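FOR IMMEDIATE RELEASE

Mon 11 February

Bemine Would Like You to Take the Cards Out of Your Wallet

New entryway tray from the Druswood line gives loyalty cards, gift cards and the one that opens the gym a place to lie down

ALLTON – Bemine, the maker of small things for the flat surfaces near your front door, today announced the Druswood Card Tray, a shallow, rounded, cream-colored dish made to hold a few cards and very little else.

The company is aware that dishes already exist. It owns several. Most of them hold batteries, a foreign coin and a key to a bike lock that was cut off years ago. The Druswood tray was drawn up to be too small for any of that. Cards go in, two piles of them side by side, and then the tray is full and the conversation is over.

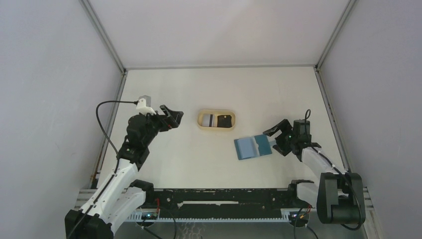 Work on the tray began last September, when Bemine asked 1,078 of its mail-order customers to empty their wallets onto a table and write down what fell out. Almost 60 percent found at least one card they could not explain. Several found a card for a store that had since become a different store. One reply came with the card enclosed and a note asking the company to deal with it.

"We had planned a bigger wallet," the company said in a statement. "Then we read the replies and felt that a bigger wallet would only encourage people."

The idea is simple enough to fit on the box, and it does. Cards used every day stay in the wallet. Cards used now and then go in the tray. Cards with a stripe, a shiny VIP on the front and no memory attached go in the tray too, where you will see them each morning on your way out and can start to form an opinion.

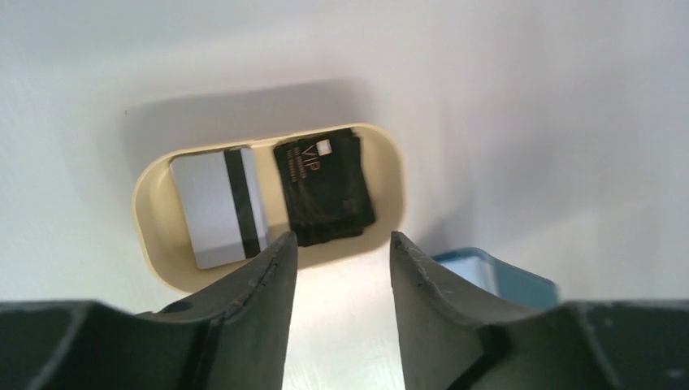 The cream tray with a white striped card and a small stack of black VIP cards.

The raised rim is there to keep cards from sliding off onto the floor and under the shoe rack, where cards like to go. The ends are rounded because the first version had corners, and the hallway at the Allton office is narrow. Bemine put 10 early trays in staff homes over the winter. All of them came back, one with a teabag in it.

Druswood is also meant to sit beside whatever wallet you own. It looks well next to a light blue leather one with pale stitching, laid open with its sleeve of white cards showing. It will look fine next to a brown one held shut by a rubber band. The company has no plans to sell you a wallet this year and asks that people stop writing in about it. 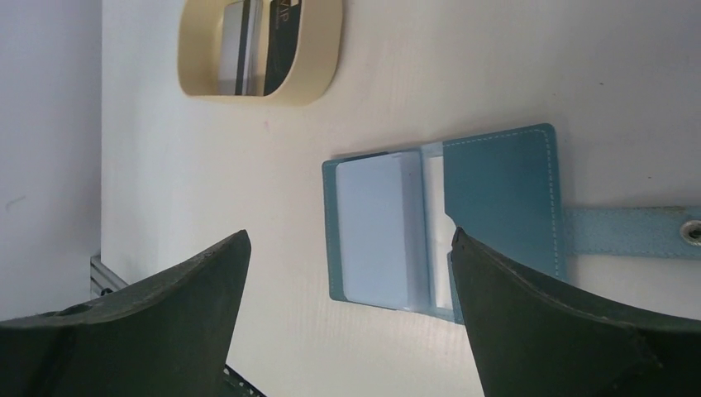 Where to Find It

The Druswood Card Tray is available now by mail order from Bemine and on the shelf at Heinonen home stores, where it can be found in the hallway section, between the umbrella stands and the hooks. The first run is 1,124 trays. A second run will follow if the first one goes, and if it doesn't, Bemine staff will be getting trays for the holidays again.

Each tray comes with a short printed guide to sorting cards. The guide is the size of a card and can be kept in the tray.

The tray wipes clean with a damp cloth. It is not meant for soap, soup or candles, and the company would rather not say why candles had to be added to the list.

About Bemine

Bemine designs and sells trays, hooks, dishes and boxes for entryways and desks. The company is based in Allton, above a shop that sells much larger furniture. Its other Druswood pieces include a letter stand and a hook rail.

Press samples can be requested from the Bemine press desk in Allton. Please state how many cards you are carrying.

###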